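How to Wash and Care for Wooden Chopsticks

Wooden chopsticks ask very little of you, and most of us manage to give them less. They go in the dishwasher, they come out gray and fuzzy, and a year later you are picking splinters out of your noodles. The routine below takes three minutes a night and a bit more once a month.

What you need

A soft sponge
Mild dish soap
A dry towel
Food-safe mineral oil
Fine sandpaper, 320 grit or thereabouts

Step 1: Wash them soon

Sauce is easy to remove at dinner and very attached to its new home by breakfast. Hold a pair under warm running water, soap the sponge, and pull each stick through from the thick end to the tip. Do the tips twice. They have seen things.

Do not soak them. A glass of water in the sink feels like progress, but the wood swells, then shrinks, and a stick that started out straight develops opinions.

Step 2: Skip the dishwasher

I ran a set from a shop in Loltcombe through mine every night for the whole of March, as a test. By the end I owned very clean kindling. Lacquered pairs do even worse, as the finish lifts at the tip and goes wherever your dinner goes.

Step 3: Dry them flat

Wipe each one with the towel, then lay them out on a cloth with a little space between them. Leave them overnight. Standing them in a cup while damp sends the water to the bottom, where it grows something black.

Turn them once if you happen to be passing. Mixed sets can share a cloth, light and dark together.
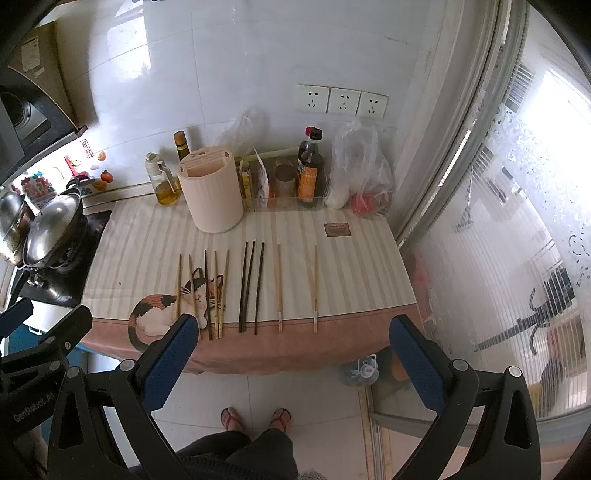
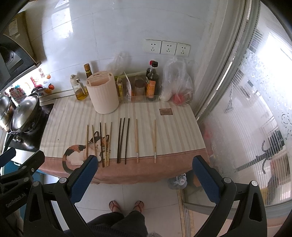 Step 4: Oil them once a month

Put a few drops of mineral oil on a paper towel and rub it along bare wood. Wait 20 minutes and wipe off the extra. Olive oil will go rancid, and you will blame the fridge. Leave lacquered sticks alone.

Step 5: Sand out the fuzz

If a tip feels rough, sand lightly along the grain, rinse, dry and oil. If it is cracked, retire it. It can hold up a tomato seedling.

Step 6: Put them away in pairs

Match them by color and length before they go in the drawer. You will have one left over. Keep it anyway, as its partner is behind the stove and may turn up when you move.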